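Reading time: 6 minutes

Kitchen and Home Tasks list archive
Last updated: April

Subject: Re: What should we put aside for the second arm?
From: Clodagh Hanrahan

Hello all, and hello Els in particular,

Sorry for the slow answer. I started this twice, got called away both times, and then found I disagreed with half of my own first draft, so you are getting the third version and I hope it is the better for the wait.

Els Nijs wrote:

> We have a bit of money left in the Larkon budget and it has to be
> committed before the summer or it goes back. The obvious thing
> would be a second arm for the kitchen. I have a quote from Flavance
> for the arm by itself, and it looks very reasonable to me, but I
> have been caught out before by things that looked reasonable.
> Could those of you who have already been through this tell me what
> the quote leaves out? I would also like to know whether people
> would sooner have one good arm properly looked after, or a pair.
> We are a small group and I do most of the fixing.

Els, the short answer is that the quote leaves out nearly everything that will annoy you later. The long answer follows, so do put the kettle on.

When we fitted out the kitchen at Trolham we budgeted for the arm, a mount, and a modest sum marked "sundries", and I remember being rather proud of the sundries. They were gone in three weeks. Most of it went on cable. The cable that comes with an arm is cut for somebody standing it on a bench beside a computer, and a kitchen is nothing like that. You need to go up, over and down again, with enough slack for the arm to reach its furthest point without tugging, and you need spares, as the bends are where they give out. We paid for 11 metres the first time and ordered the same again before the month was over.

Then there are the fingers. Please, please buy more than one set! I would put down four sets for the first year if you mean to do anything with knobs and handles. Plates wear, bolts work themselves slack, and one day you will want a different shape for a different job and there will be a three-week wait for it. The plates themselves are cheap. Ordering them one at a time, with carriage on every parcel, is how we managed to spend £791 on fingers in a year when the budget line said £200. I have the spreadsheet if you'd like to see it, though it doesn't flatter me.

The next thing is time, which I know nobody likes to see in an equipment budget, but I would fight to have it there. We have spent most of this spring on the built-in oven, and the right-hand knob has had more of our attention than the fridge, the drawers and the dishwasher put together. An arm that can lift a bowl quite happily needs a good deal more care when it comes down on a round knob set in a trim strip and a long door handle beneath that. Every approach has to be planned so that the lower finger has somewhere to go. If you are buying for a kitchen, cost the work by the appliance and leave the hours for "general setup" out of it altogether, or they will swallow everything.

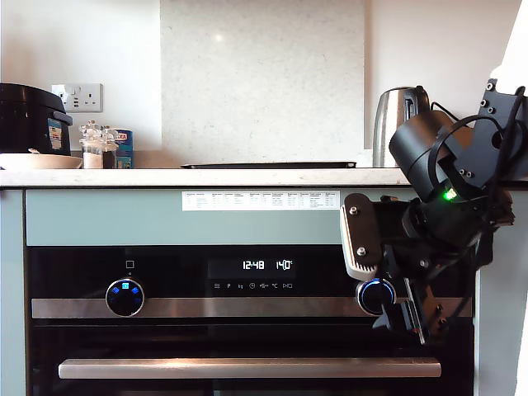

Rodel Mangubat, when I sent him a draft of this, thought I was being too gloomy about the setup hours and not nearly gloomy enough about the mount. His view is that a group of Els's size should spend on the bracket and the fixing first, and take whatever arm the remaining money will buy, as a decent arm on a poor mount has to be measured in again every time a cupboard door is shut hard. He would also put off the second arm for a full year, and use the first one every working day until then, so that the order is written by people who know what they are short of.

I think he is right about the mount. We went with the bracket from Ní Bhriain in the end, after a homemade one that I would sooner not discuss, and the difference in how often we had to redo the positions was plain within a fortnight. It cost more than I wanted to pay and I'd pay it again. Do ask them for the drilling pattern before you order, and check it against what is behind your wall, as we had to move ours along by a hand's width to find something solid.

I'm less sure he is right about waiting the year. Money that goes back in the summer does not come round again in the autumn with an apology, at least not in any place I've worked. So here is what I would do in your shoes, Els, for what it's worth:

- order the second arm now, but ask for delivery in 2 parts, the mount and cables first
- buy all the fingers for the year in one go
- put a line in for a spare motor for the joint that does the most work (ours is the elbow, yours may differ)
- put a line in for the oven, hob or whatever you will be practising on, including somebody to come and repair it

That last line got a laugh when I first proposed it here. It got less of one after the hob. Household appliances are built for people who turn a knob a few times in an evening, and we ask for a good many more turns than that before lunch. Valquíria Guimarães keeps our bookings and has started treating the oven as a piece of lab equipment, with its own page and its own repair money, and I wish we had done it from the beginning.

As for one arm or a pair, it depends so much on what you want to do. For knobs, buttons and switches, one is plenty, and a second will mostly stand about being insured. For anything with a lid, or a tray coming out of an oven, you will want the pair sooner than you think. Margus Krūmiņa has a costing sheet that compares the two over three years, with repairs in it, and says he is happy to share it with anyone on the list who writes to him. It is a bit of a monster but the second tab is the useful one.

One last grumble about quotes. Ask Flavance whether the price includes the power supply and the emergency stop. Ours had them on a separate page under "accessories", and I signed the front page like a fool. Ask too how long the quote stands for, as your finance people will take longer over it than you expect, and get the carriage written down.

You'd be very welcome to come and spend a morning with us before you commit to anything. Come after ten, when the kitchen is up and running, and bring your quote and a tape measure. I can do most mornings until the end of the month, and there is generally cake.

Warmest wishes,
Clodagh

We use cookies to remember your archive settings. Accept or manage your choices.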